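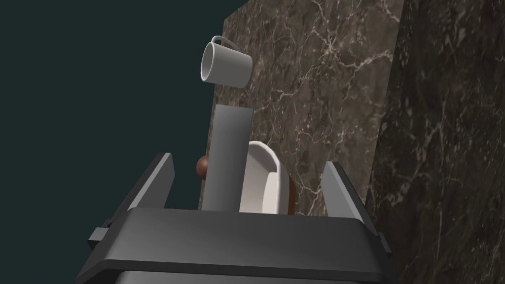
Clock drift in the basement logger, part two

October 10, 2019

The humidity logger in my basement lost time all summer. I wrote in May that I would let it run against a reference before changing anything, and the run is finished, so these are the results and what I did about them.

The setup, for anyone who skipped the first post: one Trilteo logger on the shelf over the sump, one more of the same model upstairs in the hall closet, and an old laptop that stamps each reading with network time when it arrives. The loggers keep their own clocks and write their own timestamps. The laptop writes a second timestamp next to the first. The difference between the two columns is the error I care about, plus a small radio delay that stays nearly constant and can be subtracted.

I collected 2163 readings from the basement unit before stopping. The closet unit was meant as a control and behaved like one. Its error grew slowly, in one direction, and a straight line through the points left almost nothing over. The basement unit also fell behind, but the slope changed. It was steep in cool weeks and shallow in warm ones, and it changed again whenever the dehumidifier had been running for a long stretch and warmed the shelf.

This is ordinary behavior for a cheap watch crystal. The usual 32 kHz tuning fork type runs fastest near room temperature and slows down on both sides of that point, with the loss growing as the square of the distance from it. A hall closet sits close to the peak all year. A basement shelf does not. I had half expected a bad solder joint or a weak battery, and I spent an evening in July with the cover off looking for one. The battery measured fine under load. The joints were dull but sound.

I plotted error rate against the logger's own temperature column and got a parabola with some scatter. The scatter has two sources that I can identify. The temperature sensor is on the far side of the board from the crystal, so it lags when the air changes quickly. The logger also rounds its timestamps to the nearest two seconds, which adds noise to any short interval. Averaging over a full day removes most of the second problem and does nothing for the first.

There were three ways to fix it.

The first was to replace the crystal with a temperature-compensated clock module. These cost more than the logger did. The board has no footprint for one, so it would have meant wires and glue in a damp place.

The second was to ignore the logger's clock and keep only the laptop's timestamps. That works until the laptop restarts, when the logger buffers readings and sends them in a burst, all with the same arrival time. It restarts more than it should.

The third was to correct the timestamps afterward, using the temperature column and the fitted curve, and to pin the result to the network time at each successful contact. I chose this one. The script walks through the readings in order, adds the predicted drift for each interval, and when it reaches a contact it spreads the leftover error evenly over the readings since the previous contact. With contacts missing for a full day, the corrected times stayed within one second of the laptop's. Without the correction the same gap left the basement unit 8 seconds behind by the end of the coldest stretch.

I should say why seconds matter for a humidity reading, since Constanza Ojeda asked me that by email and it is a fair question. For humidity they don't. The sump pump has its own current sensor on a separate Drondum board, and I want to know how long after the pump starts the humidity over the pit begins to rise. Each cycle is short. If the two clocks disagree by several seconds, and the disagreement changes with the weather, the delay I am trying to measure disappears into the error. I had a nice plot in the spring showing the delay getting longer through April. It was the crystal. I have taken that plot down and left a note in its place.

A few details that may save someone time. The Trilteo export tool drops the seconds from timestamps unless the long format box is checked, and the box unchecks itself after an update. The firmware adjusts for daylight saving time even when told to use UTC, so the fall change will produce a duplicate hour. I plan to handle it by setting the region to one that doesn't change its clocks. The silica pack in the case should be replaced when the cover comes off. I used one left over from a Verbeke lens box and it fit after folding the corner.

The script is short and badly commented. I will clean it up before posting it, mainly the part that reads the Drondum file, where I assumed the columns never move and was wrong once already. The basement logger is back on its shelf with a new battery. The closet logger goes out to the garage next, where the temperature swings are larger and the parabola should get a better test at the cold end.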